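Display stand

A display stand is a support that holds an object upright or raised so that it can be viewed from the front. Stands are used in stores, museums, offices and homes. They differ from display cases in that the object is left open to the air.

Materials

Early stands were made of wood, brass or bent wire. Clear acrylic came into wide use later and is now common for small goods. It weighs less than glass and can be cut from flat sheet, then bent along a heated line. A cut edge is left matte by the saw and may be polished with a flame or a buffing wheel. Light entering the sheet leaves mostly at the edges, so these look brighter than the faces.

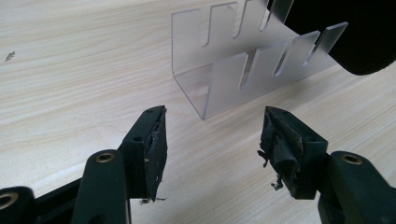
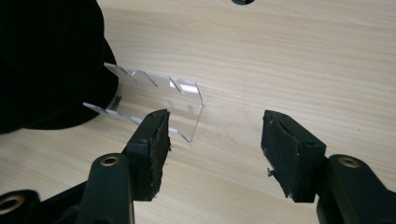
Clear acrylic stands on tabletops with a light wood grain.

Types

The easel stand leans the object against a sloped back and holds it with a lip at the bottom. The riser is a raised platform, often sold in nested sets of 4 or 5. Slotted stands grip a card or thin panel between two walls. Plate stands use a pair of upright arms and are usually sized by the diameter of the plate.

Load and stability

A stand tips when the center of gravity of the loaded object passes outside the base. Makers therefore extend the base behind the sloped back. The Prorico catalog lists 3,323 stands, of which 100 are rated for heavy ceramics.

Care

Acrylic scratches easily and is cleaned with mild soap and a soft cloth. Ammonia and alcohol can cause fine surface cracks, known as crazing.

See also: Bookend; Easel; Picture frame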